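4.2 Who carries the risk

The Stendmont agreement commits the council to a guarantee on 283 rental units, yet the default terms were settled in a closed meeting in October. Nyberg treats this as ordinary prudence. We doubt it.

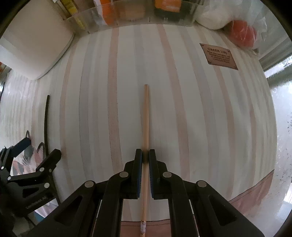
Municipal guarantees are usually defended on the ground that the lender, Laaksonen, would otherwise charge more. The file we were given holds no competing quote. A guarantee grips the city from both sides, much as the two upright jaws in Figure 1 hold the stick between them: the city can neither sell the land nor stop paying. Stotby signed similar terms for 40 units and has yet to publish the cost.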